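Kurngate's winter fruit swap is back, and it's bigger

I've been going to the Kurngate fruit swap since it was six of us and a card table, so forgive me if I get a little gushy. It's back this January, it's moved into the old Marulanda bakery on the corner, and on Thursday night the place was packed! The sign-in sheet had 319 names on it by the time I left, and I know for a fact that my brother-in-law never signs anything.

If you've never been, you bring fruit, you get a paper ticket for each bag, and you trade your tickets for whatever looks good. No money changes hands except at the coffee stand (two bucks, refills free, bring your own mug). Most folks showed up with citrus from backyard trees, which is what you'd expect this time of year, but there were dried figs, frozen berries and a very popular crate of persimmons that was gone before I got my coat off.

Zorica Babić has taken over the running of it this year and she's made some changes. Doors now open at 5:30, so people coming off the early shift at Flernach get a fair shot at the good stuff. There's also a tasting table in the back, where you can try things before you spend a ticket. "People were going home with fruit they didn't know how to eat," she told me. "I was one of them. I had a quince on my windowsill until March."

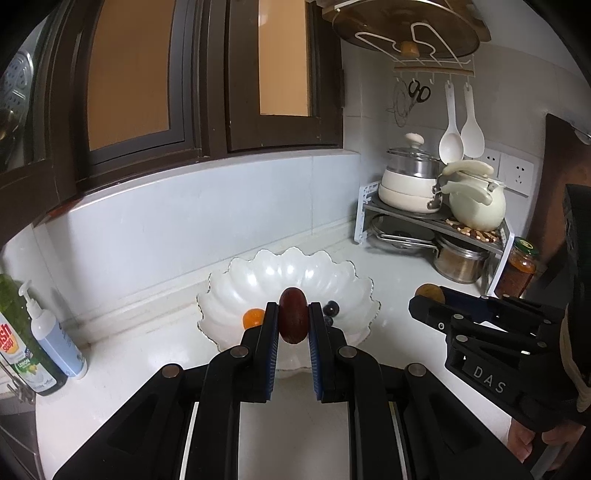 A date, a kumquat and blueberries, all good picks for a winter fruit bowl.

I came home with a bag of kumquats and a promise from Eirini Gavalas to send me her mother's recipe for preserving them (you slice them thin, go easy on the sugar, and leave them alone overnight). She says 9 jars will get her household through to spring. I give mine two weeks.

Whatever was left at closing went to the Zerkura Street pantry, which picked up 200 pounds of it that same night. The next swap is the last Thursday of the month, same place, same time. Bags are handed out at the door, but they ran short this week, so bring a couple from home if you can. And if anybody has persimmons, please come find me first!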